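Planificación y presupuesto de una celda robotizada para el desmontaje de ordenadores de sobremesa

Memoria del proyecto de asignatura. Autora: Nabila Jugah
Diciembre de 2023

1. Punto de partida

El taller Omcombe recibe equipos de sobremesa retirados de oficinas y los desmonta a mano para recuperar memoria, procesadores y discos. El encargo era preparar un plan de compra para una celda pequeña que hiciera parte de ese trabajo. En septiembre se fijó el alcance: extraer y colocar módulos de memoria y procesadores, con la caja ya abierta por un operario. Quitar tornillos quedó fuera desde el principio.

El robot no entra en el presupuesto. El departamento ya dispone de dos brazos con sus controladores y los cede para la fase de pruebas. Lo que había que decidir era todo lo demás: mesa, pinzas, cámaras, utillaje y repuestos.

2. Requisitos

La mesa debe admitir una torre tumbada y, a su lado, un utillaje con posiciones fijas para las piezas pequeñas. Se pidió perfil de aluminio ranurado para poder mover las fijaciones sin taladrar. Las pinzas tienen que entrar entre los cables de alimentación y los zócalos de memoria, lo que descarta los dedos anchos que traen de serie casi todos los modelos consultados.

El procesador es la pieza más delicada. Un golpe en los contactos del zócalo deja la placa inservible, así que el plan incluye placas de repuesto desde el primer pedido.

3. Ofertas recibidas

Se pidió precio a tres proveedores. Drarnuletti ofreció un paquete cerrado con pinza, cámara de muñeca y licencia anual. Kemora vende los mismos elementos por separado y permite devolver la pinza en 40 días. Sitompul solo contestó a la parte de la mesa – la más barata de las tres – y no trabaja con pinzas.

El paquete de Drarnuletti se descartó por la licencia, que habría que renovar cada curso. La propuesta final combina la mesa de Sitompul con la pinza y la cámara de Kemora.

4. Presupuesto

Pinza: 1.000 euros
Mesa de perfil ranurado: 454 euros
Filamento para imprimir el utillaje: 34 euros

La cámara de muñeca se deja en una partida aparte, pendiente de que Kemora confirme el soporte. Las placas y los módulos de memoria para pruebas salen de los equipos de Omcombe y no tienen coste. Tampoco se imputan las horas de impresora, que pone el laboratorio de fabricación.

El utillaje se rediseñó dos veces. En la primera versión los alojamientos eran demasiado justos y había que forzar la memoria para sacarla. La segunda tenía holgura suficiente, pero ocupaba casi media mesa. La tercera es una placa con postes y ranuras en la que caben el procesador y un módulo de memoria.

5. Montaje de pruebas
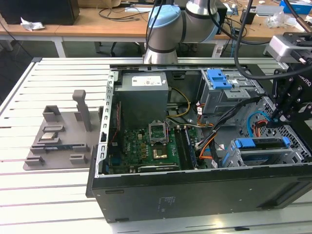
¿Por qué comprar la pinza antes que la cámara de muñeca?
Porque el plazo de devolución de la pinza obliga a probarla pronto, y las primeras pruebas de agarre se pueden hacer con posiciones grabadas a mano. La cámara hace falta más adelante, cuando las torres dejen de colocarse siempre en el mismo punto.

6. Calendario de compras y pendientes

El primer pedido incluye la mesa y el filamento. El segundo, la pinza, y conviene lanzarlo cuando la mesa esté montada para no gastar días del plazo de devolución. La cámara va en el tercero.

Quedan dos asuntos sin cerrar. Kemora no ha dado precio para un juego de dedos de repuesto, y los impresos en plástico se desgastan en la punta. Además, falta decidir cómo apartar los mazos de cables antes de acceder a la placa – por ahora el plan prevé que lo haga el operario al abrir la caja.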